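4. Comparing two grippers in the simulator

This section describes how to compare two grippers on the same arm, in the same simulated room, before you mount one of them on the real machine. In the examples we use the Falleck parallel gripper and the Leemans three-finger gripper. The method is the same for other models, if you have their model file.

You need a working installation (see section 2) and a calibrated arm profile (see section 3). For a full comparison, please reserve one afternoon. The computer can run the trials alone, but you must check the first ones yourself.

4.1 Before you start

1. Close all other projects. Clanness can open two projects at the same time, but the gripper settings of the first one will be written over the second one.

2. Make a new folder with the name of the comparison. Do not use spaces or accents in the name.

3. Copy the arm profile into this folder. Do not work with the original profile. If you save by mistake, the calibration is lost and section 3 must be done again.

4. Write down the version of each gripper file. You find it under Tools, Properties, second line.

Note: The grippers must have the same mounting plate in the model. If the plates are different, the tool point moves and the results cannot be compared. Rianne Nijs made an adapter plate for the Leemans model. It is in the folder "plates" of the download.

4.2 Loading the first gripper

5. Open the arm profile and choose Tools, Attach. Select the Falleck file.

6. Wait until the status line shows "Attached". With a slow disk this can take one minute. Do not click a second time, or the gripper will be attached twice and the weight will be wrong.

7. Open and close the fingers three times with the slider. The movement must be smooth in both directions. If the fingers jump, lower the step size to 2 milliseconds and try again.

8. Set the grip force to 10 newtons. Use this same value for both grippers, even if the manufacturer advises a different one. You can make a second comparison later with the advised values.

Caution: The simulator does not stop the fingers at their force limit when "Free test" is on. Turn "Free test" off before you save. A profile saved with this option must never be sent to a real arm.

4.3 Choosing the room and the object

9. Choose Rooms, and then Living room. The kitchen and the office are also possible, but the living room is the best for a first comparison, as a flat object on a soft seat is difficult for most grippers. The fingers have little space to go under the edge.

10. Set the object to "Laptop, closed" and the place to "Armchair, seat". Leave the angle on "Random". With a fixed angle one gripper may have an advantage that comes only from the direction of its fingers.

11. Set the seed to 214. The same seed gives the same positions for both grippers. If you forget this step, you compare two different series of trials and the table in 4.5 has no meaning.

12. Switch the view to "Wrist camera" and drive the arm to the start position in front of the seat. Check that the whole laptop is in view and that a part of the gripper can be seen at the bottom. If no part of the gripper is visible, tilt the camera down in small steps.

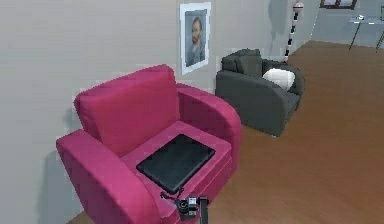
13. Press Save start position. Both grippers will start from this point.

Note: The colors of the furniture can be changed under Rooms, Materials. A black object on a dark seat gives more detection errors. These are errors of the camera and not of the gripper, so please keep a clear contrast for this comparison.

4.4 Running the trials

14. Run ten trials by hand with the button Single. Watch each one until the arm is back at the start position.

15. If the fingers go through the seat, stop. The contact model is not loaded. Go to Rooms, Physics, and select "Soft contact".

16. When the ten trials are without such problems, enter 2,000 in the field Trials and press Run series.

17. Save the log, detach the gripper, and repeat steps 5 to 8 and 14 to 16 with the Leemans file. Do not change the room, the seed or the start position.

4.5 Reading the results

18. Open both logs with Compare. The first column shows the successful lifts, the second one the slips, the third one the contacts with the armrest.

19. Look at the slips before you look at the lifts. A gripper that lifts often but also slips often is not a good choice for a laptop.

20. Export the table as a text file and keep it together with both logs.

If the two logs have a different number of lines, one series was interrupted. Run this series again from the beginning. Questions about this section can be sent to Nathalie Groen at the Bumorside help desk, with both logs attached.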